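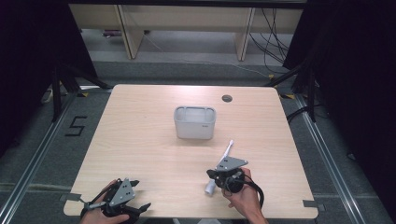 White plastic container on a light wooden table, Trarkivdale.

About Jendemura

Jendemura teaches mouth care to people who look after others. Most of our students work in care homes or visit people in their own houses. Others are looking after a parent or partner and have had no training at all. We are a small school based in Trarkivdale, in the old seed merchant's building on Figueroa Lane, and we also teach at workplaces up and down the valley.

How we started

The school was set up by Patricio Ibarra and Gonzalo Pacheco. Patricio had been a dental nurse and spent a lot of his time seeing older patients with sore gums and badly fitting dentures. Gonzalo managed a care home and could not find a short course to send his staff on. The first classes were held in the home's dining room between lunch and tea. We moved to Figueroa Lane three years later, when the upstairs rooms came up for rent.

Roughly 700 people have taken a course with us so far. Patricio still teaches most of them. Gonzalo looks after bookings, visits and the accounts, and takes the evening class when Patricio is away.

What we teach

Our main course is called Daily Mouth Care and takes two days. It covers brushing another person's teeth, cleaning and storing dentures, dry mouth, what to look for on the tongue and gums, and when to ring a dentist. A good part of the second day is about people who refuse care or become upset by it, including people with dementia. Students practise on models first and then on each other, if they are willing.

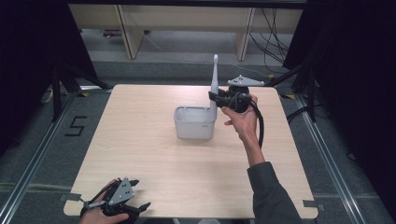 Electric toothbrush standing in its holder.

We also run a half-day refresher for anyone who has done the main course, and an evening class for families. The evening class is free. It is paid for by the Goletti Fund, a local charity which has supported us from the beginning and also pays for our printed handouts.

We do not treat patients and we cannot recommend one dentist over another. We do not sell brushes, pastes or anything else, and no manufacturer pays us.

Where and when

Courses at Figueroa Lane run on weekdays from half past nine until four. There is a lift at the back of the building; please ring the lower bell. Parking in the lane is for residents only, so use the car park behind the library. Tea and coffee are provided. Bring your own lunch, or try the bakery on the corner.

For workplace courses we need a room with a sink nearby and enough tables for everyone to work at. We ask for three weeks' notice, more if you would like a date in November.

The next open evening is on Wed 10 October. You can look round, see the course book and talk to Patricio about which course would suit you. There is no need to book.

Getting in touch

Gonzalo answers the phone on weekday mornings. At other times please leave a message with your name, your workplace if you have one, and the course you are asking about.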